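4.2 Part-used drinks on shared tables

The second group of items in our survey of shared tables is drinks that have been opened and put down again.
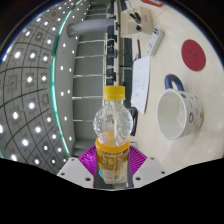
Figure 3. Orange juice in a clear bottle with a yellow screw cap. The juice comes to just above the waist of the bottle. A white mug with a dark blue handle is on the tabletop to the right.

Part-used drinks gave our coders more trouble than any other group. A sealed bottle belongs in storage and an empty one belongs in the recycling, and the coders agreed on both almost every time. A bottle with something left in it can go back to the refrigerator, stay where it is for the person drinking from it, or be poured out. Which of these is right depends on facts that are not on the table, such as who opened it and when.

We took the items from break rooms and student kitchens at two sites, Hirberg and Dernirstead. At Hirberg the kitchen is shared by one office floor and is tidied at the end of the afternoon. At Dernirstead it is shared by students and has no fixed time for tidying. Thoa Triệu and Liv Fjeld coded all items separately and then met to go over the ones they disagreed on. Hưng Lý settled the cases that were still open after that meeting.

For every drink the coders wrote down the type of container, whether it was closed, and how full it was. Fullness was marked on a scale with 5 steps, from empty to unopened. We chose a coarse scale on purpose. In a pilot round the coders tried to estimate the fill in percent, and their numbers drifted apart on bottles with a waist or a tapered neck, where the same height of liquid means a different amount depending on where it sits. With the coarse scale this problem mostly went away. For shaped bottles we also asked them to use the waist as a reference line, so that the bottle in Figure 3 is coded as "half or more" and not as a percentage.

The cap turned out to matter more than we had planned for. When a part-used bottle was closed, both coders tended to treat it as something a person meant to come back to. When it was open, they tended to treat it as waste, even at the same fill level. The people we interviewed at the two sites said much the same. One resident at Dernirstead told us that she would put away a closed bottle of juice without thinking about it, but would leave an open one for whoever had left it there – or pour it out if it was still there at breakfast. We therefore added the cap as its own field and went back over the items from Hirberg, which had been coded first.

Mugs and glasses on the same table were coded as separate items, with a note that they stood near a drink. We did not record a mug and a bottle as a pair unless there was a reason to, such as the same drink in both. An empty mug beside a bottle of juice could be clean and waiting to be used, or it could be left over from coffee an hour earlier. The coders were told to look at the inside of the mug and to write "empty, use unknown" where the inside was plain and gave no sign either way. This was the most common note for mugs at Hirberg.

Labels were of less help than we expected. Storage directions and dates are printed small, and the coders could often not read them. Where the text could not be read, the date field was left blank. We did not fill it in from the type of drink, although Tùng Đào has pointed out that this would be fairly safe for juice and milk. The blank fields are kept in the tables in Appendix B so that readers can see how often this happened.

Disagreements that remained after the meeting fell into 3 kinds: closed bottles with very little left in them, drinks in cups with lids, and bottles that had been refilled with water. The last kind came up only at Dernirstead. We return to it in Section 4.4, together with the lunch boxes, where the question of reuse is similar.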